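Kekitz Clear Compartment Box, Medium
Review by Citlali Pacheco
Posted 2025-11-21

I bought the first of these in July to sort sewing notions and small repair parts, and I have bought more since. I do alterations and bag repair out of a spare bedroom, so I go through snaps, hooks, cord ends, zipper stops, and a lot of little plastic bits that all look the same once they're in a jar. Before this I used jars. I also used a Serrano box with removable dividers, which I'll get to.

What it is

It's a shallow plastic box with a hinged lid and a grid of small rectangular compartments. The plastic is see-through with a gray tint. The partitions are fixed, so you get the layout you get. It came from Pamlow, and the lid was taped shut for shipping. The tape came off without leaving anything behind.

There is a larger size with deeper compartments and a smaller one that I haven't tried. Everything here is about the medium.

The compartments

The size is right for small parts and wrong for anything long. Snaps, hooks and eyes, slider pulls, small buttons, and cord ends all lie flat. Machine needles in their cases fit only on the diagonal. A standard bobbin will go in, but it takes up most of the space and you have to dig it out with a fingernail, so I keep bobbins somewhere else.

Corners are square at the bottom. This matters if you store seed beads or very small eyelets, which settle into the corners and are slow to pick out. I use a damp cotton swab for the last few. For anything the size of a shirt button or bigger it's no trouble.

I emptied a bag of 2000 tiny brass eyelets into one box to see how it would do. They filled more compartments than I wanted to give up, and when I carried the box on its side I found eyelets in places I hadn't put them. The partitions meet the lid closely but they don't seal. With larger parts I haven't had anything travel.

The lid

The hinge is the same plastic as the rest, and I expected it to be the first thing to go. So far it's holding up on all of them. The one on my main work table gets opened many times a day. There's a faint white line starting along the hinge on that one, and I'll update this if it cracks.

When it's open all the way the lid stays up behind the box and out of the way of your hands. I like this more than a lid that lies flat, because it takes up less of the table. The downside is that if you bump the lid hard from behind, it comes down. It's light and nothing gets hurt.

Closing it takes a firm press. On two of mine the catch was stiff enough at first that opening it with one hand made the box jump, and I lost a compartment of zipper stops to the carpet. It loosened up in a week or so. Until then, hold the base down with the other hand.

Compared with the Serrano

The Serrano costs more and has dividers you can slide out. I thought I'd want that. In practice I set the dividers once and then never moved them, except when they moved by themselves. Thin parts such as hook bars slip under them and end up next door. With the Kekitz everything stays in its own compartment as long as the box is level.

The Serrano plastic is thicker and it has a better latch. If you carry your supplies to a class or to a customer's house, I would pay for the Serrano. If the box lives on a table or in a drawer, I'd get the Kekitz.

I also looked at the Birnitano trays, which have no lid at all. They stack, so the tray on top covers the one below, but you have to unstack to get to anything. I sent them back.

Labeling

I wrote on the first one with a permanent marker, and it rubbed off at the spots where I hold the box. Printed labels stick well to the lid. Put them near one of the upper corners so they don't cover the compartments when the lid is shut. I label the lid with the general category only (snaps, closures, bag hardware) and don't label individual compartments, since I can see into them.

The tint is light enough that you can tell black parts from white parts through a closed lid. Telling navy from black is another matter and I have to open it for that. Clear plastic snaps are hard to see in there at all. I put a scrap of dark felt under those.

Cleaning

Warm water and dish soap, then let it air dry upside down. Lint collects along the partitions, and a small dry paintbrush gets it out. It scratches easily. Mine already have fine scratches on the bottom from being dragged across the table, and they don't affect anything.

I wouldn't put it in a dishwasher. The listing doesn't mention it either way.

Size and fit

My drawers are 98 mm deep inside and I can stack the boxes two high with room left over. Check the width before you buy, and include the small tab that sticks out at the side, because I didn't. Two boxes next to each other were a tight fit in my drawer and I had to turn one around so the tabs weren't fighting.

It slides on a smooth table. Some rubber feet or a piece of shelf liner would fix this.

Things I'd change

A softer catch. Rounded compartment bottoms, at least along the front row. A few long compartments on one side for needles and zipper tape. I would give up a row of small ones for that.

Rating

4 out of 5. I took off one for the catch and the square corners. At the price I paid I would buy it again, and I have. 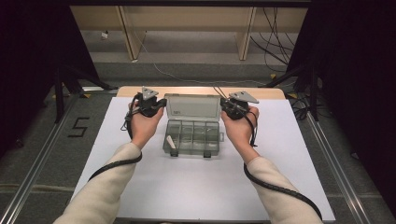 For sorting work, the surface under the box makes more difference than I expected. My table is dark wood, and with that showing through the gray base I was leaning in to see what was in each compartment. On a white board, with the lid standing open at the back, the partitions are easy to make out, and so is a single small white piece lying diagonally in the front left compartment. It also leaves space on both sides of the box for your hands, which you'll want when you're putting small parts away. The board I use at home came from the craft aisle and wipes clean. I'd suggest getting one if your table is dark, and leaving the box on it while you work so you aren't dragging the plastic around.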